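Week four of the manipulation course

We are past the point in term where the timetable looks generous. The manipulation course runs for nine weeks and we have used up four of them, mostly on getting our arm to do one thing well enough that we can stop watching it.

There are three of us in the group. Our task is the box task: pick a part up from the mat, put it inside a cardboard box, let go, and move back to the start position. The arm does it from recordings. One of us drives it through the whole movement by hand, the software stores the run, and when there are enough runs we train on them overnight. The course asks for 100 good runs before the first marking. At the start of this week we had 45.

The slow part is deciding what a good run is. We began by keeping everything that ended with the part in the box. Then Ultan Ó Riain went back through the recordings one evening and found that in 19 of them the driver had stopped halfway, thought about it, and carried on. The model learns the stop along with everything else. When we tried it on the arm it would come across the mat, hang there for a second or two, and then continue as if it had remembered something. We threw those runs out, which was painful, and started again with a rule that if you hesitate you cancel and go back.

I am not the best driver in the group. I tend to come in too low and correct at the last moment. Ultan comes in high and drops straight down, and his runs are dull to look at, so we are all copying him now. 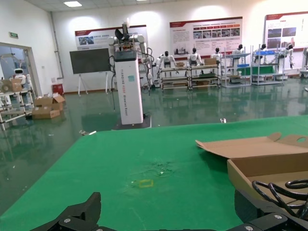

Polák read the last post and wrote to ask why we don't just move the box to the same spot every time and be done with it. It would be quicker, and for a demonstration it would be enough.

The answer is that the marking doesn't allow it. The box can be put down anywhere in reach, at any angle, and we are not told in advance. So between runs we shift it a little, turn it a little, and sometimes leave the flap at a different slope. We keep a list of positions so that we don't drift back to the comfortable ones. Last year's group, who called their project Gunaritz, did skip this, and their report is frank about how it went. It is worth reading if you can get hold of it - the section on lighting saved us a day.

The wrist camera has been the other job. The cables worked their way into the view when the arm turned, and we lost a morning to tying them back and then finding the wrist couldn't turn as far as before. They now have a bit more slack than I would like, but the movement is free.

Plans for the coming week:

Get to 100 runs, with no hesitations.
Retrain and test with the box at angles we haven't recorded.
Write up the cable business while I still remember the order we did things in.

We have the arm from two until six most afternoons, and if the group before us finishes early we get in before that. I will post the test results when we have them, whatever they are.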